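Section 16: Setting Up the Truvard Counting Unit at a Polling Place

Applies to Farik ballot scanners running election software release 514 or later. Revised April 22, 2025.

16.1 Before opening the case

The county clerk issues each unit with a sealed case, two keys and a precinct card. Check that the precinct number on the card matches the number on the case label. If they differ, stop and call the clerk's office. A unit loaded for one precinct rejects every ballot printed for another.

Note: Villanueva precincts that share a building receive separate units. Do not move a card from one unit to another, even when both units serve the same ballot style.

16.2 Starting the unit

1. Break the outer seal and write its number on Form 772.
2. Place the unit on a level surface within reach of a grounded outlet.
3. Connect the power cord, then turn the supervisor key to OPEN.
4. Insert the precinct card with the printed side up. The start-up check takes up to four minutes.
5. Enter the opening code from the envelope. Three wrong entries lock the unit.
6. Print the zero report. Every contest must show a total of 0.
7. Have two poll workers from different parties sign the report. Leave it attached to the roll.

Caution: Do not accept ballots before the zero report is signed. If any total is above 0, turn the key to CLOSED and ask for a replacement unit.
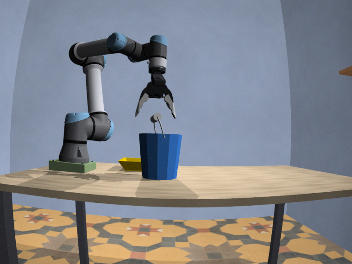 16.3 Ballot bin capacity

The lower bin holds 600 single-sheet ballots. Two-sheet ballots fill it at twice the rate, and write-in ballots drop into the side pocket. The display shows BIN NEAR FULL before the limit is reached. To empty the bin:

1. Pause voting at the unit - the supervisor key must be at HOLD.
2. Unlock the lower door with both poll workers present.
3. Move the ballots to a Puvel transfer box and seal it.
4. Record the box seal number and the public count on Form 772.
5. Lock the door and return the key to OPEN.

Note: The public count does not reset when the bin is emptied. It runs until the polls are closed in software.

16.4 Loss of power

The battery carries the unit for two hours. If it runs out, voters place marked ballots in the emergency slot. Scan these ballots after power returns and before printing the closing report described in Section 17.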